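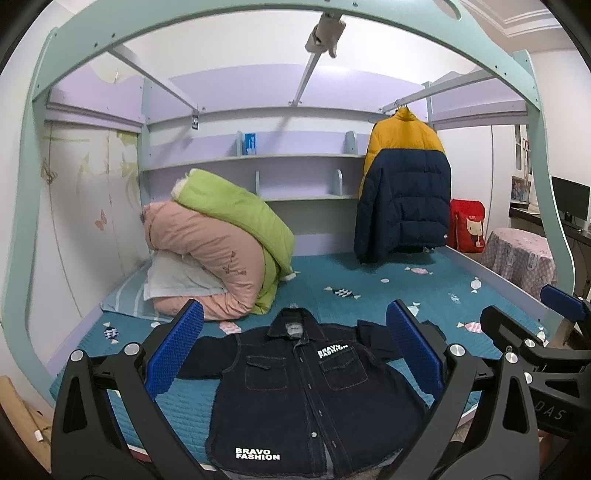
Hand-held grippers, pad and lens comparison on bedding and clothing
24 Jul 2024
Project: Ban. Site: Plevcombe, bedroom setup.

Continues the pad work started on the bench. The bench rig has run the finger linkage to 3,000 open/close cycles with no change in play that I can measure, so the linkage is parked as a question for now. What is left is the pads, the lens, and whether the controller's width reading can be trusted on thick fabric.

Setup

Grippers are the black DAS units, one in each hand, camera on the gripper. Textured blue pads on the inner ends of the fingers. Working surface is the bed, teal cover on top. Work pieces used today: black denim button-up shirt, a piece of dark indigo denim, puffer jacket (mustard and navy), the pink and lime quilts.

Two pad sets compared:

Set A – stock pads, as supplied with the grippers.
Set B – Wovunano pads, same outline, softer compound, slightly thicker at the base.

Two lenses compared:

Lens 1 – the standard wide lens.
Lens 2 – Minia module, narrower, less curvature near the rim.

Frame rate set to 30 for both. Exposure locked after the first run, see below. Same firmware on left and right controllers. Checked this before starting, given that last time the left one was a version behind and half a session had to be thrown out.

Zeroing

Closed both grippers on nothing, logged width, opened fully, logged again. Right unit returned to zero cleanly. Left unit returned slightly positive and stayed there. Removed and reseated the left pads; the offset went away. Reseating after every pad swap is now part of the procedure. Press at the base first, then the tip. If the tip is pressed first the adhesive takes up a small wedge and the pads meet at an angle.

With Set B fitted the closed width reads larger than true zero until the pads compress. That is the extra thickness at the base. It needs its own zero in the config file and should not be corrected in post.

Shirt, laid flat

Front side up, collar toward the back of the bed, placket slightly open. Task was to take the shirt at both sides of the lower hem and bring the hem up to the collar, one fold.

Set A: hem edge is easy to find with the finger tip, the stitched hem gives the pad something to stop against. Single layer away from the hem is poor. The pad skates on the denim until squeezed harder than I would like, and then picks up the bedspread along with it. Lower grip force and a flatter approach help, at the cost of time.

Set B: picks up a single layer with a lighter squeeze. Also picks up the bedspread with a lighter squeeze. The ribs on the spread stand up far enough for the soft compound to catch them. Best approach was to come in from the side with the fingers nearly parallel to the bed and close before pressing down.

Buttons: if a pad closes over a button the width reading is obviously wrong for fabric and the grasp pivots around the button. Same for both sets. No fix on the hardware side. Mark those segments in the log and keep them, the policy people want the failures as well.

The white print on the shirt (BRAVO FASHION, chest and near the hem) turned out to be useful for the tracking check. It is high contrast and flat when the shirt is flat, and the feature matcher holds it well through slow motion. It should not be used as a benchmark, plain garments give nothing like that many points.

Denim, folded

Moved on to the indigo denim. More layers, stiffer seams, and the thing I wanted to test was width reading against known thickness.

Measured the fold with calipers at the seam and away from the seam, then closed the gripper at each spot and compared. Away from the seam the controller agrees with the calipers well enough for our use. At the seam it reads low with Set B and close to correct with Set A. The soft pad wraps around the seam, so the fingers close further than the seam thickness should allow. It repeats every time. Could be calibrated out for one garment. I don't see how to do it in general.

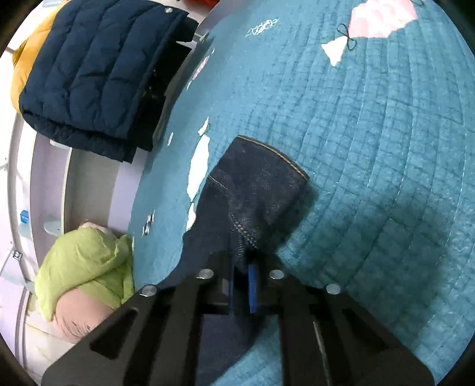

Gripper closed in on the folded denim, wide view. Orange-gold seam stitching runs off to the right; the quilt grid curves toward the rim.

Grip security: Set B better on the folded denim in the pull test, Set A better at letting go. Release matters more than I had allowed for. With Set B the top layer tends to stay on one pad when the fingers open, and the fold gets dragged back. A small roll of the wrist before opening clears it. That is a learned habit and new operators will not have it, so either it goes in the instructions or the data will contain a lot of re-dos.

Thumb fatigue: no difference between sets on the shirt, noticeable on the denim with Set A, where more squeeze is needed to hold. Worth noting for long sessions.

Lens comparison

Lens 1 sees both fingers and a large part of the bed at once. The quilt grid is strongly bent near the rim and the outer rim itself is dark, but the mask takes care of the rim and the calibration handles the rest up to the last band of squares. Past that the reprojection error climbs quickly. I would crop there.

Lens 2 gives straighter lines and more pixels on the fabric between the pads. It loses context. On the shirt task the collar drops out of view as soon as the gripper is down at the hem, which makes the goal of the fold invisible from that camera. The other hand's camera covers it part of the time. Tracking also dropped more often with Lens 2 when the gripper was close to the bedding, where a plain patch can fill most of the image. Lens 1 almost always has a piece of furniture or wall somewhere in view to hold on to.

Auto exposure: the first run used auto and was bad. When the gripper swings from dark denim to pale furniture the image pumps for several frames and the matcher loses points. Locked it at a value set on the teal quilt. Dark fabric is then a little under, still usable. The seam stitching stays readable, so I left it.

Pivot caps: the silver caps on the linkage throw a small highlight under the ceiling light. With Lens 1 they are always in the image. They don't move relative to the finger, so they do no harm, but the automatic finger mask grew a hole around them twice. Patched by hand. Matte paint or a black sticker would end it.

Controller notes

Width stream and video are time-stamped separately. Did the clap check (close fast, look for the contact frame, compare with the step in the width log). Right unit aligned. Left unit late by a constant amount within a run, different amount between runs. Power cycling changes it. This smells like the buffer start and not a clock problem. For now: do a fast close at the start and at the end of every recording, both hands, and align from those.

Left unit also dropped its link once when both hands were low over the bed. Could not reproduce.

Quilts and jacket, quick pass only

Quilts: both pad sets hold. Folding is limited by reach, the fingers only take a pinch at the edge and the bulk of the quilt goes where it wants. Set B leaves lint on itself after contact with the fluffy edge of the lime quilt and then grips worse than Set A until wiped. Wipe with a damp cloth, let it dry fully.

Jacket: shell fabric is slick. Set A slips on the baffles. Set B holds if the pinch is taken on a seam between baffles. Neither set is good for lifting it off a hanger by the shoulder. Width reading means nothing on padding, it keeps compressing for as long as you squeeze.

Where this leaves it

Set A for the general folding recordings. Set B kept for slick fabric, with its own zero, and swapped only between sessions.
Lens 1 stays, cropped inside the bad band. Minia module goes back on the bench rig, where the narrow view is fine.
Exposure locked for all runs.

To do

– Add separate zero for Set B to the config, both controllers.
– Reseat check after pad swap, add to the start sheet.
– Fast close at start and end, add to the start sheet.
– Ask Wovunano if the same compound comes with the thinner base.
– Black out the pivot caps on one unit and compare masks.
– Log left controller start-up delay over repeated power cycles.
– Repeat the seam measurement with worn pads. Next full pad change is due in October, keep the old ones.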